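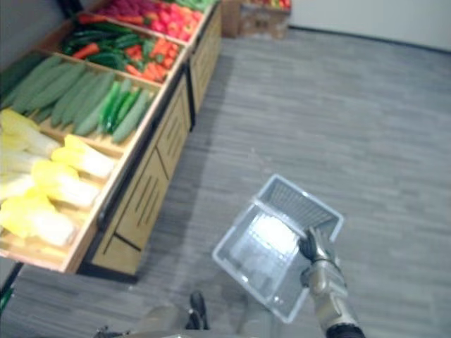

Can the Clindero arm kit be built without a machine shop?

Hand tools and a bench drill are enough. The metal parts come cut and tapped, and the only drilling left to you is the mounting plate, which we leave blank so that it can be matched to whatever you are bolting the arm to.

Clindero arm and hand kit
Sold by Festden
Stock: built to order, next batch October

The Clindero is a forearm and hand for people building a robot at home or in a shared workshop. It fits on a wheeled base, a fixed post or a walking frame, as long as the mount is stiff and there is room behind the elbow for the cable loop. It is sold as a kit of parts. We do not sell assembled arms.

Most customers want it for fetching and carrying: picking up a container, holding it steady, and putting things into it or taking things out. Shop-style layouts are a good test of this. A clear plastic basket held by the rim, next to sloping wooden bins of cabbages, cucumbers and carrots, asks for a firm hold at one end of something wide and light, and for an arm that does not knock the front rail on its way past.

What is in the box

Forearm segments, machined and deburred
Wrist unit, supplied greased and closed
Hand with finger set and spare finger pads
Motor drivers and wiring loom
Blank mounting plate
Fixings, bagged by build stage
Printed build book

What is not in the box

Power supply
Control computer
Emergency stop switch and its cable
Base, post or frame

The stop switch is left out because many shared workshops insist on their own pattern. Fit one before you power the arm for the first time. The loom has a marked connector for it and the drivers will not start with that connector open.

Specification

Working load at full reach: 500 g
Joints, shoulder mount to wrist: 6
Loom length: 3 m
Build time: more than 8 hours, best split over a few evenings

The working load includes whatever container the hand is holding. A basket counts, and so does everything in it. For heavier loads, keep the elbow bent and the hand close to the body of the robot. The build book has a chart for this near the back.

Building it

Lay out the bags in order and leave them closed until the book calls for them. The screws in the forearm and wrist bags look alike and differ in length, and a long one in the wrist will press on the bearing.

Start with the forearm. Bolt the segments together finger tight, stand the assembly upright, then tighten from the elbow end. If you tighten it lying on the bench it tends to set with a slight twist. The twist does no harm to the parts but you will be chasing it later in calibration.

The wrist goes on as a closed unit. Please do not open it. If it feels notchy when turned by hand, write to us and we will swap it.

Thread the loom before fitting the hand. It goes in at the elbow and comes out at the wrist collar, and a length of garden wire makes a good puller. Leave the slack at the elbow.

Drill the mounting plate last. Offer the arm up to your base, mark through, and check that the arm can swing over its whole range without the elbow meeting anything. Robots with feet or a wide skirt need a second look low down, with the hand lowered in front.

Setting up the hand

Finger force is set in software and starts low. Raise it a step at a time with the object you mean to hold. Thin plastic is the awkward case: too little force and the basket swings round on its rim, too much and the wall bows inwards. Hold it level, then tilt it, then tilt it with something inside.

Clear and shiny containers are also hard for most depth cameras. Light bounces off the inside and the camera reads a hole or a wall where there isn't one. A strip of matt tape on the rim where the fingers should close will get you going. Perforated baskets usually give a better reading at the pierced end.

A note on floors. Low carpet is fine for a walking base and kinder to dropped parts. Striped or streaky carpet can confuse downward-facing optical sensors, so run the floor test in the software before you blame the wheels or the legs.

Laying out a practice shelf

Customers often ask what to practise on. Paavo Kemppainen, who wrote the build book, suggests beginning with long, firm shapes laid side by side, such as cucumbers, and leaving round things for later. Cabbages are past the working load and too wide for the fingers in any case, but they make good obstacles. Tilted bins are easier than flat shelves for the camera and harder for the wrist. Keep the gap between the base and the shelf the same for a whole session and mark it on the floor.

Spares

Finger pads, per set
Wrist unit, exchange only
Loom, standard length
Driver board
Villaseñor elbow bearing (fits kits from the current batch and the one before)
Build book, printed

Older kits with the Waltent elbow take a different bearing. Look for the name stamped on the inner face of the elbow housing, and tell us which you have when ordering.

Customer comments

"Went together as the book says. The bag labels rubbed off in the post, so I had to measure the screws." Uriel Arriaga

"We have it on a post in our shared workshop. The plate took me two goes, my own fault for marking it with the arm folded. Hand is good. I would have liked a longer loom." Lucienne Gautier

"Support answered the same evening. Software is plain but does the job." Yesenia Alvarado

Ordering and returns

Orders are taken by email and confirmed with a batch place. Unopened kits can be sent back for a refund. Once a bag has been opened we can exchange faulty parts but cannot take back the kit. For groups building more than one arm, write to Aurelio Bautista at the workshop before ordering, as the kits can be packed together with a single tool roll and shipped on one pallet.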